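Section 4. Fitting and Marking the Tabletop Panel

This section covers laying the white marble-pattern panel on the slotted table, clamping it, and marking it out with a pen. Do the steps in order. If the panel has already been fitted and you only need new marks, go to 4.3.

Parts used in this section:
Britoto tabletop panel, white, marble pattern
C-clamp, with its screw rod
Red marker pen, thin, with cap
Two soft cotton cloths
Steel rule and a roll of low-tack tape

The clamp and pen are in the small Naidu accessory bag. The cloths are packed flat under the panel in the main carton, and people often throw them out with the cardboard.

4.1 Before you start

1. Clear the table. Take off loose screws, bits of wire and any tools left from Section 3.

2. Run a dry cloth along each rail. Chips collect in the slots, and one chip under the panel is enough to make it rock.

3. Feel along the rails with your palm. File down any burr you find and wipe again.

4. Peel the protective film from the underside of the panel only. Leave the film on the top face until the panel is in position.

Caution: The panel corners chip easily. Set the panel down on a cloth if you have to put it on the floor, and never stand it on one corner.

Note: Panels stored in a cold room or a van should be left indoors overnight before fitting. The film comes away in strips when the panel is cold.

4.2 Laying and clamping the panel

1. With one person at each end, lower the panel onto the rails. Do not slide it across them. If it lands in the wrong place, lift it and try again.

2. Turn the panel so that the broad band of veining runs through the middle of your working area. The pattern has no effect on the fit, but the plain parts are easier to mark and read, so look at where your lines will fall before you settle on a direction.

3. Press down on each corner in turn. If the panel rocks, lift it and check the rails again. Do not try to cure a rocking panel by tightening the clamp.

4. Peel the film from the top face, pulling low and slow toward yourself.

5. Open the C-clamp wide enough to clear the panel and rail together. Fit it near a corner, with the screw rod lying out over the rails and away from the part of the panel you will be marking.

6. Tighten by hand until the panel no longer shifts when you push it from the side. Give the screw a quarter turn more and stop.

Caution: Do not use a bar or pliers on the clamp screw. The panel will mark under the jaw, and a mark of that kind does not come out. If your clamp has lost its pad, put a folded piece of cloth under the jaw.

Keep the rod out of the walkway if you can. Where the table stands close to a door, use the far corner -- the rod is easy to catch with a sleeve.

4.3 Marking out

Use the thin red pen for all marks. Red reads well against the white and can be told apart from the beige and tan of the veining. Pencil slips on this surface, and a black line over a dark swirl can be hard to judge from a standing position.

1. Wipe the top face with the second cloth, dry. Do not use polish or glass cleaner before marking.

2. Measure your reference point in from the left and front edges of the panel. The standard distance is 50 mm from each edge. If the clamp is in the way, move the clamp and leave the distance as it is.

3. Uncap the pen and try it on scrap paper first. A new pen may need a few strokes before it gives an even line.

4. Bring the pen to the panel upright, with the tip just clear of the surface, and check the position from the front and from the side before you let it touch.
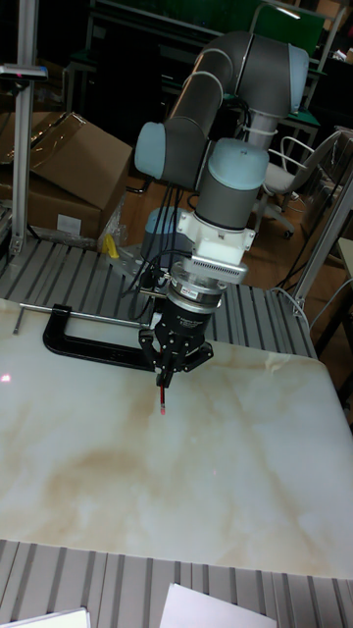
Figure 4-2. Pen upright, red tip just above the panel. C-clamp near the upper left edge.

5. Lower the tip until it meets the surface. Light pressure is enough. Pressing hard spreads the tip, and the line will come out wide for the rest of the job.

6. Draw each line in one pass. Going back over a line while the ink is fresh drags it and leaves a ragged edge.

7. Leave the marks for 5 minutes before you lay a rule or a hand across them. Cap the pen in the meantime.

Note: Overhead lights throw glare on the panel, and a red line in a bright patch can seem to have gaps. Move your head to one side and look again before you redraw anything.

4.4 Removing marks

Fresh marks come off with a damp cloth. Work from the outside of the mark toward the middle and turn the cloth often. For marks left overnight, use a little Makonix surface wipe, then go over the spot with clean water and dry it. Try the wipe on the underside first.

Caution: Scouring pads and powder will dull the finish. The dull patch shows from every angle and picks up ink the next time you mark.

4.5 If something is wrong

Panel creeps during marking: loosen the clamp, check for film left on the underside, and clamp again.

Line skips: the surface is greasy or the tip is dry. Wipe the panel, then test the pen on paper.

Line is blurred on one side: the pen was leaning. Hold it upright and repeat the stroke on a clean area.

Panel rocks after clamping: see step 3 of 4.2.

Replacement pens and cloths are listed under item 82 in the Drerkeo parts list at the back of this manual. Panels are ordered separately. Corrections to this section go to Olaia Olmedo, Manuals -- please give the section and step number.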